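Start Themen Suche Anmelden

1/ Bin im Landgericht, Missbrauchsprozess gegen den früheren Pfarrer von Onau. Saal voll, 51 Plätze, alle weg. Er bestreitet weiter alles.

2/ Verteidigerin Zoia Tkachuk will das Gutachten raushaben. Gericht berät. Pause 20 Minuten, also eher 40.

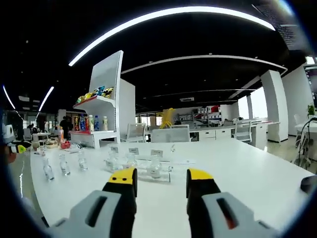

3/ Weiter gehts. Firouzeh Kermani sagt als Zeugin aus, war damals Messdienerin. Sehr ruhig, sehr genau. Öffentlichkeit danach ausgeschlosen.

4/ Bistum schickt niemanden. Nur Mail: man "respektiere das Verfahren". Aha.

5/ Antrag abgelehnt, Gutachten bleibt drin. Nächster Termin im April. Mehr heute abend, Akku bei nix

51 Antworten 90 Mal geteilt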